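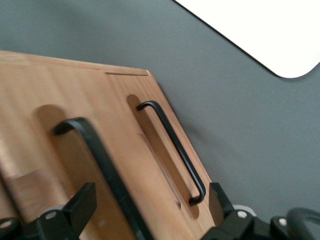 Cosgrove, August 31, 2023

Figure 4. Wrist-camera view of the handle board during an approach to the right handle. One gripper finger ends close to the handle's lower bend. The left handle is blurred by motion.

4. What the wrist camera can and cannot settle

4.1 The claim under test

The Prondier policy was presented to us, and by us in an earlier draft, as one that learns to find and hold bar handles from wrist images alone. The evidence was a training set of 2,000 demonstrations on the handle board and a success rate computed by an automatic labeler, Rorkis, that looks at wrist images and decides whether the finger has reached the handle. We now think the second half of that sentence undermines the first. A policy that sees only the wrist camera was being graded by a program that sees only the wrist camera. If the view is misleading in some systematic way, both will be misled together, and the score will look fine.

Figure 4 shows why we started to worry. The finger's tip lies near the lower end of the right handle, and a hurried reader will take the two to be touching. They may be. The picture does not say how hard, or whether there is a small gap along the viewing direction. The black finger against a black bar makes the matter worse, as there is little contrast at the one place where contrast would help. Rorkis assigns frames of this kind a confident "contact" label. We wanted to know how often that confidence is deserved.

4.2 Setup

The board is pale wood with two parallel black metal bar handles, each set into its own recess. It is placed on a flat gray surface and moved to a new position and angle between trials. The policy is told which handle to approach and which end of it. A trial counts as complete when the finger stops moving, or when the time limit is reached.

For ground truth we used the finger's motor current, recorded by Folen, our logging package, on the same clock as the camera. Current is a crude measure of contact. Friction in the joint shows up in it, and so does the cable when it is bent the wrong way. We therefore set the contact threshold from a separate series of free-air motions and left it alone afterward. In an earlier version of this work the threshold had been adjusted after the trials were seen. We have discarded those results and do not report them here, even though they were more flattering.

Jolene Merrick labeled the evaluation images by hand without access to the current log or to the Rorkis output. She could answer "contact", "no contact" or "can't tell". The third option was missing from the original protocol, and we regard its absence as a fault in that protocol. Forcing a yes or no out of a person who can't see the answer produces a number, and the number then gets averaged with the rest.

4.3 Agreement between labels and current

We drew 400 final images from trials that were not used in training. Rorkis and the current log disagreed on 49 of them. Most of the disagreements ran in one direction: the labeler reported contact and the motor current did not. The reverse case was uncommon and, where it occurred, tended to involve the finger meeting the wood beside a recess, which raises the current without touching the bar at all. We can't separate that error from a true contact by current alone, so the log should not be treated as the last word either.

At first sight a disagreement rate of this size seems tolerable. We don't think it is, for two reasons. The disagreements are bunched in the very trials used to argue that the policy handles difficult board angles. In the easy poses, where the recess is seen nearly square on, the shadowed floor of the recess gives a visible border on both sides of the bar and the labeler does well. When the board is turned steeply, as in Figure 4, that border narrows and the finger comes in alongside the edge of the board. The claim of robustness to angle therefore rests on the trials where the grading is weakest.

The second reason is that the policy was selected using these same labels. We trained several versions and kept the one with the best Rorkis score. Picking a winner by a flawed measure rewards whatever exploits the flaw. We have no proof that this happened. We also have no good reason to assume it didn't, and the direction of the errors is what one would expect if it had.

Hand labels were of limited help. Merrick used "can't tell" freely on steep poses and seldom on square ones. Where she did commit herself, she sided with the current log more often than with Rorkis. It would be easy to present this as human superiority over the labeler, and a previous draft did so. But a person who is allowed to skip the hard items will look better on what remains, and the labeler was never allowed to skip. A fair comparison would let Rorkis abstain as well, and its confidence output is too poorly calibrated for that to mean much at present.

4.4 Blur

A competing explanation is that the errors come from motion blur and have little to do with angle. The nearer handle is often blurred in our images while the farther one stays fairly clear, and Figure 4 is typical in this respect. If blur were the cause, a shorter exposure would fix the problem and the rest of this section would be unnecessary.

We tested this by repeating the steep poses with the arm held still for a moment before the image was taken. The nearer handle became sharper. The labeler's errors became somewhat less frequent, though they did not go away, and they still leaned toward false contact. Our reading is that blur contributes and that it isn't the main cause. We hold this view loosely. Holding the arm still also changes how the finger settles against the bar, so the paused trials differ from the original ones in more than sharpness — a confound we noticed only after the series had been run.

Bright regions at the edge of the view are a further nuisance. In Figure 4 the upper right corner is overexposed and shows no detail. We found no link between such regions and labeling errors, but our trials were not designed to look for one, and a null result from an undesigned test is worth very little.

4.5 Does the policy use the handle?

Even if every label were correct, a question would remain about what the policy has learned. The handles run parallel to each other and, in the fixture we used, parallel to the long edge of the board. A policy that located the edge and offset from it by a fixed distance would arrive near the right handle without ever attending to it. The demonstrations can't rule this out, as the same board appears in all of them.

We tried covering the long edge with gray paper. Performance on the right handle fell, and performance on the left handle changed less. This is consistent with the policy leaning on the edge. It is also consistent with the paper simply being a new object that the policy had never met, and policies of this kind often behave badly around new objects. A better test would be a second board with the handles set at an angle to the edge. We had not built one when the trials ended. Until somebody runs that test, we would ask readers not to cite this work as showing that handles are recognized as such.

The saliency maps in the supplement do light up along the bars. We attach almost no weight to them. Maps made from a network with randomly reset upper layers lit up in much the same places, presumably because a black bar on pale wood is a strong pattern for nearly any filter.

4.6 What we still claim

The policy brings the finger close to the requested end of the requested handle in most poses. The current log supports this in the square poses and supports it less well in the steep ones. "Close" here means within 2 cm of the marked target, measured from the arm's joint readings, and it should not be read as a statement about grasping. No trial in this section required the handle to be pulled, and a finger that rests beside a bar has not shown that it could pull one.

We withdraw the statement that success can be scored from wrist images alone. For this fixture it can't, at least with Rorkis in its current form, and we doubt that more labeled images from the same viewpoint would cure it. Adding a second camera at the side of the board would be cheap. We would start there before training anything larger, and we would keep the side view away from the policy so that the grader sees something the policy does not.

The labels, the current logs and the free-air series used to set the threshold are included in the release. The paused trials are stored separately and should not be pooled with the others.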